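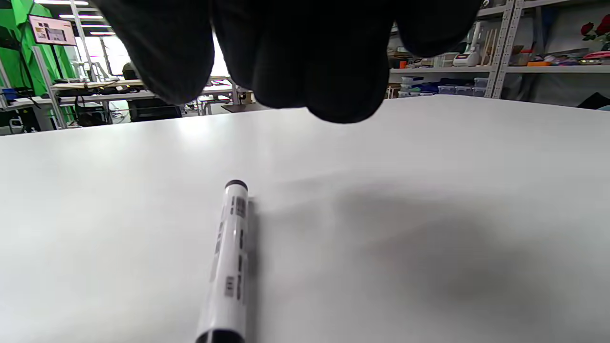

Grerell, November

Dry-erase marker won't come off my white desk

Maja Czarnecka
I bought a used white desk last spring and got into the habit of writing phone numbers and short lists straight on the top with dry-erase markers. For months it wiped off with a dry cloth. Now there is a gray smear where I write most, and two lines of a shopping list that I can still read after scrubbing. I left those on over a long trip. I have tried dish soap, window cleaner and a melamine sponge. The sponge took off a little, but it also left a dull patch about as wide as my palm. I don't know the brand of the desk or what the top is coated with. Is there something that will lift the old ink without making the dull patch worse? I would rather not sand or paint it.

sadowski_k
Stop using the sponge. Melamine is a fine abrasive, and the dull patch is where it has worn down the shine. Ink gets into that patch faster than anywhere else, so keep markers off it from now on.

For the old writing, use rubbing alcohol on a white cotton cloth. Test it first on the underside or the back edge, and wait a few minutes. If the cloth picks up white or the surface feels tacky, the top is painted or lacquered and you should leave alcohol alone. If nothing changes, lay the damp cloth over the writing for a minute, then wipe in one direction. Turn the cloth to a clean part each time or you will spread the gray around. Rinse with plain water and dry it. It took me three passes on a kitchen cabinet door — the last bit of blue never left, but I stopped seeing it after a week.

Open a window and keep the bottle away from the stove.

metell577
just write over it with a fresh marker and wipe right away. works every time on mine

Maja Czarnecka
Thanks, both. The back edge test was fine. Writing over it took off most of one line and the alcohol took off the rest. The smear is lighter. The dull patch is the same as it was, and I have put a mouse pad over it.
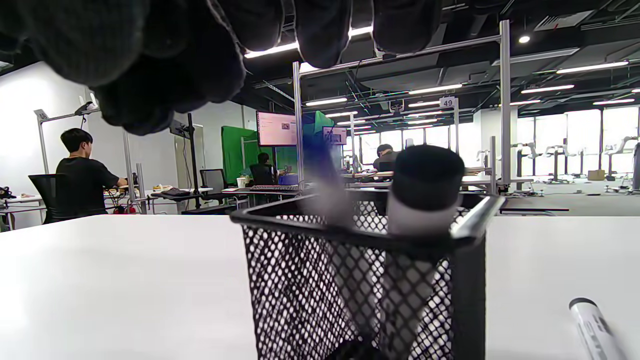 Does it matter whether I store the markers standing up or lying flat?

Flat is better for most dry-erase markers. Standing with the cap up lets the ink settle away from the tip, and the writing goes pale. Standing with the cap down can flood the tip, and then you get wet blobs that take longer to dry and smear under your sleeve. If yours have to stand in a cup, lay them down overnight before you use them and check that the caps click.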